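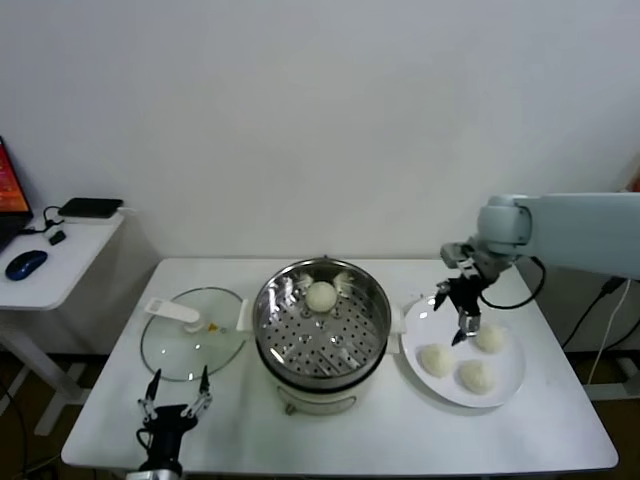 Steaming at Home Returns to the Bench

The electric steamer, long relegated to the back of the cupboard, is regaining favour in small kitchens. The Luscombe Centre for Household Studies took up the subject in March with a program on steamed buns, convened by Sunita Doucet.

Participants are advised to leave space between buns on the perforated tray and to set the glass lid flat on the bench while a plate is filled. Dough is portioned at 70 grams and steamed for 11 minutes.

"The lid should stay on for a further 2 minutes once the heat is off," said Selim Erdem, who wrote the course notes.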